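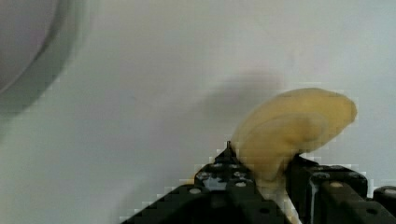
To: Members of the Tremell Recipe Index list
From: Beverley Birkett
Subject: Re: Headings for sauces and condiments in the community cookbook index

Dear members,

Thank you to those who wrote in after the last draft of the heading list went out. I have read every reply and have tried to answer the points that affect the May release. Stuart Gosling's message raised the most questions, so I am quoting it in full before giving the editorial position.

Stuart Gosling wrote:

> Dear Beverley,
>
> I have finished checking the sauces section against the scanned cookbooks and have two concerns.
>
> First, the draft puts every recipe for ketchup under "Tomato sauces." Many of the older church and school cookbooks contain mushroom ketchup, walnut ketchup and one made with cranberries. None of these belongs under tomato. A reader looking for walnut ketchup would have no way to find it except by going through the scans page by page.
>
> Second, the spelling. I have "catsup," "catchup" and "ketchup," sometimes within the same book. Gemechu has been entering the spelling as printed, and I have been changing it to "ketchup." We should agree on one practice before either of us goes further.
>
> I would also ask whether pasta dishes are to be indexed by shape or by sauce. At present we have "Shells, baked" and "Baked shells" as separate headings, and they lead to different recipes.
>
> Regards,
> Stuart
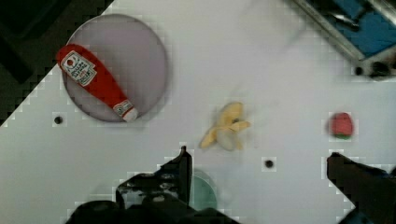

On the first point, the editors agree. "Ketchup" will become a heading of its own under "Condiments," with subheadings by main ingredient. Where the recipe does not name a main ingredient in its title, please take it from the ingredient list. If a recipe calls for tomatoes and a second fruit in equal amounts, enter it under both. "Tomato sauces" will be kept for cooked sauces meant to be served with pasta, meat or vegetables.

On spelling, the title field must always show the words as printed, including any errors. The heading field will use "Ketchup" throughout. Cross-references from the other two spellings will be added centrally by Poppy Bloxham, and indexers do not need to create them. Entries already changed in the title field will have to be restored from the scans. Stuart has kept a list of his changes, and I would be grateful if he would send it to Poppy directly.

Pasta dishes will be indexed first by the name of the dish, if it has one in general use, and otherwise by shape. The accepted form is "Shells, baked." Please do not use the inverted form. A recipe that says only "macaroni" should be entered as such, even when the method suggests that another shape was meant.

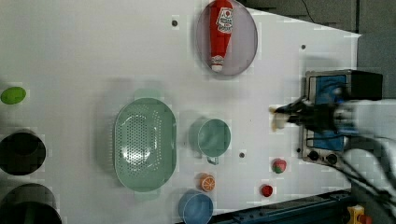 Evie Marsden has asked about equipment terms. The index does not carry headings for equipment in general, but the notes field may record a tool when the recipe depends on it. "Colander" and "strainer" are to be treated as different terms and copied as the book gives them. "Sieve" has its own entry in the word list. Brand names of appliances should be recorded in the notes field only.

The present draft contains 740 headings, of which 583 have been approved. The rest are mainly in preserves, breads and candy. Members working on those sections should continue to use the previous word list and mark any doubtful heading with a question mark in the review column. Please do not delete a heading, even an obvious duplicate, as the record numbers behind it may be in use elsewhere.

Gemechu Abera has also reported that the Lullolum import form drops accented letters when entries are pasted from a word processor. The contributor name Šimek, which appears many times in the Roltmont volumes, has been coming through without its first letter. Until this is corrected, names with accents should be typed into the form by hand and checked after saving.

Corrections to this message should be sent to the list so that all indexers see the same answer. Questions about a single record may be sent to me privately, with the record number in the subject line.

Sincerely,

Beverley Birkett
Editor, Tremell Recipe Index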